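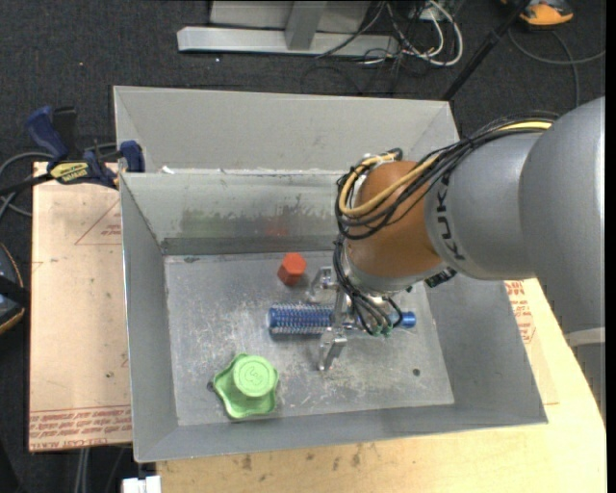 Sheet-metal bin

A sheet-metal bin is an open container formed from flat metal sheet and used to hold loose parts or small goods. The blank is cut, notched at the corners and folded on a press brake, and the seams are spot welded or riveted. Sloping walls guide the contents toward the floor of the bin and make them easier to pick out.

Surface wear

Bare metal floors scratch and turn dull with use. Shallow scratches do not reduce strength, but worn zinc coatings may allow rust.

See also

Press brake
Spot welding
Hopper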